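Raising prices on old customers - letter first or phone call first?
Small Business Talk > Pricing and Customers

dostwood_dan
I run a two-person bookkeeping shop. Most of my clients pay what they paid when I opened, which was flattering at the time and is now mostly sad. My biggest one, Chuensuk, pays $1465 a quarter and uses more of my life than my dentist and my mother combined. New clients at the same size pay $2541.
I want everybody on the new rate by May. Do I send a letter or call each of them?

plostier
Letter. Short one. New price, start date, thank you. If you call, you will hear a pause on the line and fill it with a discount. I've done it. I once talked myself down before the client had finished saying hello.

YaaGbeho
Disagree with plostier. A letter is fine for the small accounts, but for the ones that pay your rent you pick up the phone. People who get a surprise in the mail go shopping around. People who get a call grumble and stay.
Also, that is a huge jump in one go. I'd do it in two steps.

plostier
Two steps means two rounds of bad news. Now they get to be annoyed at you twice and you get to write the letter twice.

YaaGbeho
Or they get time to put it in a budget, like adults.

dostwood_dan
I should add that I wrote a letter last night. It ran to 1000 words and apologized in most of them. My business partner read it and asked who had died.

skivia_print
Cut it to a paragraph. I run a print shop and we went up on everybody last spring. The customers who yelled were the ones paying the least and asking for the most, and I have missed them about as much as I miss dial-up. The good accounts wrote back "ok."
What I did get wrong was the date. I gave two weeks and should have given a couple of months. A few of them had already quoted their own customers based on my old prices, and they were right to be sore about it.

YaaGbeho
Thank you. Notice matters more than how you phrase it.

plostier
Fine, I'll give you notice. I'm not giving you the two steps.

dostwood_dan
So letter to the small ones with 3 months' warning, call the big ones, and somebody hides the discount button from me. 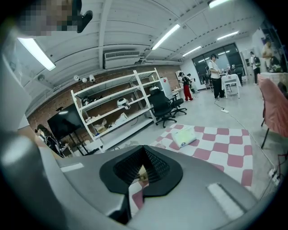
What do I say if Chuensuk asks to stay at the old price?

YaaGbeho
Offer the old price for less work. Take out the monthly review or the payroll piece, whichever eats the most hours, and let them choose. Have that version written down before you call, with the number on it, so you aren't doing math while they breathe at you.

plostier
Annoyingly, I agree with this. Just don't let the smaller package grow back. In my experience it takes one "quick favor" per week.

skivia_print
Same. And follow the call with an email so there's a record of what you both said.

dostwood_dan
Calling them tomorrow at 10 a.m. The letter is down to five sentences and only one of them is sorry.

plostier
Take that one out too.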